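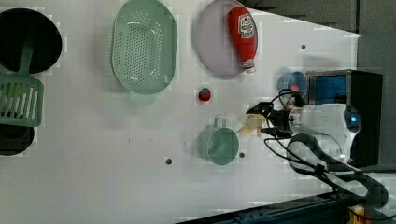

Kitchen table, overhead view. Pan, colander, plate with ketchup, strawberry, mug.

October 5, 2020 – open day, notes

Doors at 10. First group was from Fonthorpe, mostly people from their packing side plus Zinhle Coetzee, who set the visit up. Second group after lunch was from Radside. Jianhua did the welcome and the safety talk both times, I ran the kitchen table, Mingxuan had the stop button. Ruoxi took questions at the rail and wrote down the ones we couldn't answer.

Demo order as agreed on Friday: short talk, one slow pick with commentary, then picks called out by the visitors. Speed limited to the low setting all day. Jianhua wanted it faster for the afternoon and I said no. The low setting also makes it easier to talk over.

Before the doors opened:
– homed the arm, checked both camera feeds
– wiped the table
– reran the table calibration. First try was off, second was fine. Kept the second.
– cables at the wrist checked through the full turn. They still loop wider than I like on the low side. Needs a proper clip before the next visit.

Morning session: 107 picks in the log, counting retries. I have not split out the retries yet. The logger names every retry as a new pick, which we have known for a while and should fix. The drop-offs into the pan were the ones people liked. The spatula was asked for more than anything else and it is the worst item we have, long handle and a head that wants to swing. Two visitors asked if we could do it with the spatula lying flat on the table. Wrote that down as a test for later.

The colander is too wide for the fingers except at the rim. Said so at the start of the second session and got fewer requests for it. 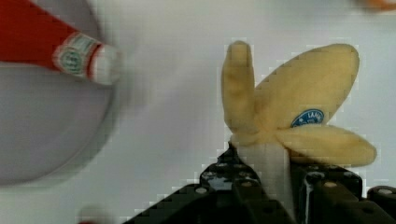 Wrist camera, peeled banana held near the base. Ketchup and plate at upper left.

Banana notes. Grip is low, so the flaps stay above the fingers and the camera gets a good look at them. One of the Radside people asked how the arm knows where the fruit ends and the peel begins. It doesn't have a separate idea of the two. It gets a grasp point and a width. Guangming Lü explained this better than I did, with a drawing on the whiteboard. Please don't wipe that drawing, I want to copy it.

Wrist feed is blocky around dark edges and smears on anything that moves across the view. Fine for a demo. I would not want to label from it. Mingxuan thinks it is the compression setting and I think it is the exposure. We will change one at a time.

Faults:
1. Feed froze once in the morning, log line 812. Restarted the viewer and left the arm alone. Came back in about 4 minutes.
2. Gripper reported closed when it was open, once, right after lunch. Opened and closed it by hand from the panel and it cleared. Have not seen it since.

Zinhle asked for the object list and the table layout so they can set up something similar at their end. Ruoxi will send both. She also asked about the Filtico gripper and whether we had compared it with ours. We haven't. The Karaca one is still in its box.

To do before the November visit:
– clip for the wrist cables
– retries counted separately in the log
– flat spatula test
– compression, then exposure, on the wrist feed
– bigger print for the sign at the rail, people at the back could not read it

Table left set up for Mingxuan, who wants it for the feed tests tomorrow. Arm parked, power off at the wall.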